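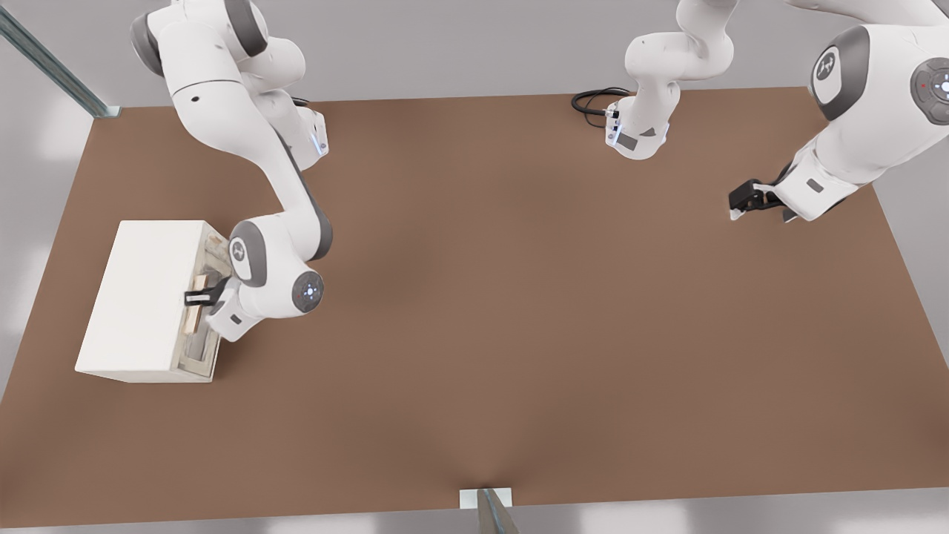
Grupo de Manipulación Bimanual, Taller Hirkik

Inicio | Cuaderno | Normas internas | Escenas | Contacto

28/04/2021. Entrada del cuaderno, escrita por el turno de simulación

Hoy he repasado las reglas de trabajo para la escena del armario, antes de que pasemos la tarea a la celda real de Brustano. Escribo aquí lo que queda decidido y lo que todavía está en duda. Perdonen mi español, corrijan directamente en el texto si algo no se entiende.

Regla 1. Un brazo trabaja y el otro espera. El brazo izquierdo entra con la pinza por el lado abierto del armario blanco, junto a la pieza de madera. Mientras tanto el derecho se queda con la pinza abierta y vacía, por encima de la mesa. Hasta ahora teníamos escrito "posición de reposo" sin decir cuál era, y cada persona entendía una cosa diferente. Propongo guardar la postura de espera con nombre en el archivo de la escena y prohibir las posturas puestas a mano.

Regla 2. La mesa se queda despejada. Solamente el armario y lo que pertenece a los brazos. Si alguien necesita un objeto más para una prueba, hace copia de la escena y le cambia el nombre. En la versión de Pavliuk encontré dos cubos olvidados debajo del tablero, que no se veían pero sí contaban para las colisiones. Perdí la mañana con esto.

Regla 3. Velocidad dentro del armario. He puesto el límite a 21 mm/s para la punta de la pinza desde que cruza el plano de la abertura. Fuera del armario mantenemos 234 mm/s. Es lento, ya lo sé, pero es el mismo valor que vamos a usar en la celda y no quiero dos tablas distintas.

Regla 4. El cable. En la escena hay un cable negro enrollado sobre la mesa, al lado de la base del brazo derecho. Para el simulador es solo dibujo, no tiene contacto. En la celda real sí lo tendrá. Por tanto hay que marcar esta parte como zona prohibida también en simulación, aunque el programa no se queje. Pendiente: dar las medidas de la zona a Plidavum.

Regla 5. Registro. Cada serie son 700 episodios, con semilla anotada. Se guardan también los fallidos. No se borra nada antes de octubre.

Duda abierta: las luces de los brazos. En la imagen hay azules y rojas, y una compañera preguntó si el rojo significa parada. En nuestra escena los colores vienen con el modelo y no cambian con el estado, así que no se puede usar esto para saber nada. En la celda real sí hay que mirar el manual. Lo añadiré a la hoja de formación.

Mañana lanzo la serie con el límite nuevo y comparo las fuerzas de contacto con la anterior.

Entradas relacionadas
Nombres de escenas y versiones
Lista de comprobación antes de pasar a la celda
Límites de fuerza en la pinza, segunda revisión
Limpieza del disco: 3,000 episodios sin semilla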